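How to Set Up and Use a Cup Drying Rack (and Stop Losing the Tea Towel War)

I grew up in a house where cups were dried by hand, straight away, by whichever child was slowest leaving the table. I was nearly always the slowest. So when I moved into my own little place in Pletport, with a bench barely long enough for a chopping board and a kettle, I promised myself that the cups could look after their own drying from then on. It took me a few goes to get it right, and since a few of you have written in asking about the gold rack, I thought I'd put the whole routine down in one spot.

What you'll need

A wire cup rack, any colour you fancy
Plastic tumblers, or whatever your family drinks from
Dish soap and a soft sponge
A bottle brush for deep cups
A small tray or folded cloth to catch the drips
A dry microfibre cloth

Step 1: Wash the cups properly

A rack won't fix a cup that's still got a milky ring in the bottom, so give this bit some care. Warm soapy water, sponge around the inside, then around the rim where lips have been. If your tumblers are ribbed on the outside, like mine, run the sponge up and down along the ribs instead of across them. Sticky little fingers leave cordial in those grooves and you won't notice until the cup feels tacky in your hand a week later.

Rinse under the tap until the water runs clear, and don't forget the underside. Plenty of plastic cups have a raised ring around the base, and if you dry your cups upside down that shallow ring is now facing the ceiling, ready to hold a tiny pond. Tip the cup sideways and give it a good flick over the sink before it goes anywhere near the rack.

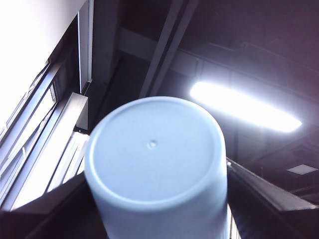

The base of one of our blue cups, with the fine ring just inside its edge.

My friend Carola Rothe dabs each base with the corner of a cloth as she goes, and I've come around to her way of doing it. It takes a second, and otherwise you get a dribble down your sleeve when you turn the cup over again.

Step 2: Choose a place for the rack

You want somewhere flat, with a bit of air moving past it. Beside the sink is the obvious choice if you've got the room. A windowsill is lovely in summer but mine is too narrow, and I had one rack go over the edge before I accepted that. Keep it well clear of the stove, especially with plastic cups, and away from the spot where the toaster throws its crumbs.

Set the drip tray down first and the rack on top of it. Give the rack a gentle nudge from each side. If it rocks, look at the base wire: they do sometimes get a little bent on the way home, and a careful press with both hands on a flat surface will usually bring them back into line. Go slowly, and if it won't budge, take it back to the shop. Hadi Bataineh, who lives downstairs from me, went at his with pliers and took the finish off in two places.

Step 3: Load it from the back

Hold each cup around its sides, base up, and lower it gently so the rim doesn't catch on the wire. Start with the spots farthest from you and work forward, so you're never reaching over a wet cup to place another one.
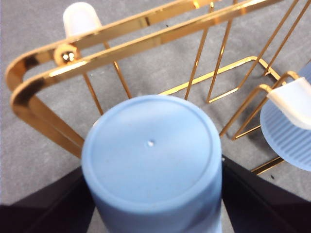

Leave a bit of a gap between neighbours, too. I know it's tempting to squeeze in one more, particularly after a birthday party, but cups that touch stay damp where they meet, and with plastic you can end up with that slightly stale smell. If you've got more cups than spaces, wash them in two lots. Have a biscuit in between.

Put the tallest ones where they won't be knocked by your elbow, and try to keep the weight even from side to side. A light wire rack with everything piled on one end will tip as soon as you bump it.

Step 4: Give them time

Twenty minutes does for glass in my kitchen, with the window open. Plastic is slower because it hangs on to its droplets, and I leave mine for 60 minutes before I even look. In February, when the heating's on and the windows are shut tight, I'll often leave them until bedtime. If you're in a hurry, wipe the outsides and let the insides finish by themselves.

Step 5: Unload and look after the rack

Take the front cups off first and feel inside each one with a dry finger. Any that are still damp can stay put. Once they're all done, empty the drip tray (please do, it gets slimy faster than you'd believe) and turn your attention to the rack.

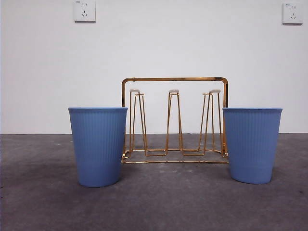

Words and kitchen tips by Ghada Abu Hammour
Updated 1st August

A shiny gold finish shows every water spot, so I wipe mine down with the microfibre cloth whenever it's empty. Go along the top bar first, then down the legs, then around the base, where the drips collect at the corners. Once a week I wash the whole thing in warm soapy water and dry it straight away. Skip the steel wool and the scouring powders. For chalky marks, a little white vinegar in plenty of water on a soft cloth is worth a try, but test it somewhere out of sight and rinse it well afterwards.

While the rack is off the bench, wipe underneath it as well. I put the cups to either side while I do this, right way up, so I can tell at a glance that they're the clean ones.

A few questions I've been asked

Wissam Mansour wanted to know if mugs can go on the same rack. Mine manages a couple of small ones, but heavy stoneware makes it lean, so I dry those on a folded towel.

Dean Whiteley asked about putting cups away slightly damp. I wouldn't, not in a closed cupboard. Stand them right way up on an open shelf overnight and put them away at breakfast.

And to the reader whose cups have gone cloudy: try soaking one in warm water with a splash of vinegar, then wash it as usual. If it's still cloudy after that, it's most likely scratched, and it can have a second life holding pencils or toothbrushes.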